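Siltcombe bench – hand-held gripper check, Hedis pair against the Kuipers pair
Sheet 317, revision 2

1. Finger pads seated, no lifting at the edges. PASS
Comment: Kuipers says their pads never need reseating. I'll believe it after a month.

2. Mesh lining clean, nothing caught in the notch. PASS

3. Cube markers tight, faces unscratched. PASS
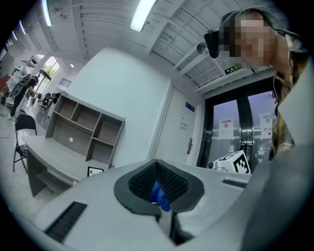
4. Jaw closes evenly at low force. PASS, barely
Comment: left unit of the Hedis pair lags. The vendor calls this normal – I don't.

5. Cables clear of sleeves and wrists. RECHECK
Comment: clips still on order from Sutasside.

6. Thin flat item, pinch at one corner. OPEN
Comment: the brochure claims 3,097 cycles without a slip. On what object? It doesn't say.

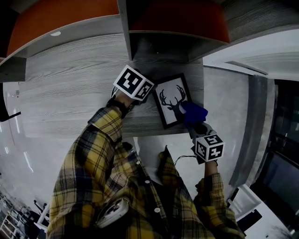 7. Wrist strap snug, no pinch points. PASS

8. Controller log saved after each run. FAIL
Comment: 72 entries missing, both pairs. No purchase until this is fixed.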